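Search this site
Enter keywords Go

Sachets, sticks and the common room table: my project report
Laiba Bugti, 9/10/24

I picked the most boring thing in our building for my project and I'm not sorry. The common room at Prostisthorpe has a drinks corner, and every morning it looks like somebody emptied a handbag over it. Sugar, coffee, sweetener, that odd salty soup powder - all mixed up, half of it on the carpet. My question was simple enough: what sort of container makes people put the packets back?

I tried three things. First was a biscuit tin with a lid, from Ranach. It looked lovely and it was useless (people took the lid off, put the lid down somewhere, and then the lid became a plate). Second was a wooden tray with dividers that my tutor lent me. I had high hopes for that one! For a couple of days it was beautiful, everything in its own lane, and then the sticks started migrating. Long thin packets slide over a low divider the moment someone knocks the table, and someone always knocks the table.

The third was a clear box with no lid and no dividers at all, just tall sides. I'd only meant it as the lazy option to compare the others with, and I ended up liking it best. You can see what's in there before you put your hand in, and you can see from the door when it's getting low.

I bought 800 packets from Wilalent with my materials money and kept the rest in a cupboard, topping up when needed. I never filled the box past halfway. When I did the tin that way too it helped a bit, but you still had to go over and look inside, and people don't.

The other thing I learned was where to put it. Near the edge it gets elbowed. In the middle of the table people can reach it from any side, and the spills on the floor dropped off so much that I checked twice in case someone had been hoovering.
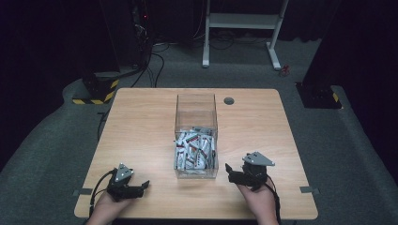

Does it matter that the packets are all jumbled up? Less than I expected, because the printing on them is colourful enough to pick out the one you want, and the people I asked said they'd sooner rummage for a second than keep anything in rows.

If I did it again I'd run each container for 11 days and not swap early because I got fed up with the tin. I'd also ask the evening lot, who I missed completely.

Comments (3)

Lapiņa: We had the divider tray at my old work, same problem with the sticks. Did you try standing them upright?

Laiba Bugti: I did, in a mug! They fan out and then fall over when you've taken a few.

tea_first: please bring back the tin, it was pretty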